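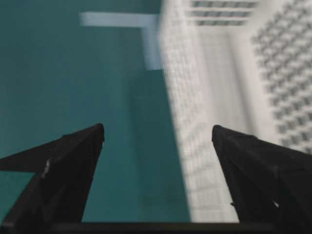 Choosing Footwear for Sport: notes for week 4

Hello all. I've typed these up from my scribbles, so forgive the odd jump. Last week Graciela Jara covered socks and blisters, and I'm carrying on with running shoes and how they fit.

Start with length. Most beginners buy too short, me included (my first pair of Wikleys cost me a toenail!). You want a thumb's width in front of the longest toe, and that might be the second toe, so check. Try shoes on late in the day, when your feet have swollen a bit, and wear the socks you'll run in.

Width is harder. If the upper bulges over the sole at the ball of the foot, go wider before you go longer. Lutz Haberkorn's handout has the lacing patterns for a narrow heel, and I'd try those before giving up on a pair you like.

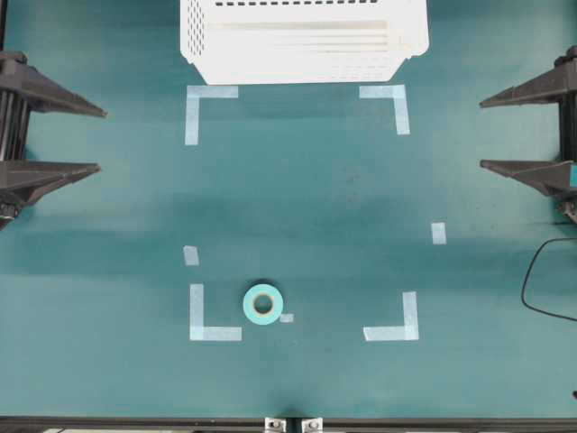 Cushioning and drop

Drop is the difference in height between heel and forefoot. A big drop takes some work off the calf and Achilles, a small one hands it back, so change over slowly – a couple of short runs a week to begin with. Soft foam feels lovely in the shop and can feel wobbly on a bend. Jog in it first if they'll let you!

For next time

Bring an old pair of trainers, the more worn the better. We'll look at the outsoles and talk about when to replace them. Please also read Telma Fuentealba's piece on trail grip, around 3000 words but an easy read. 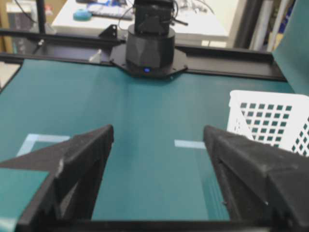 Pale blue tape on the teal mat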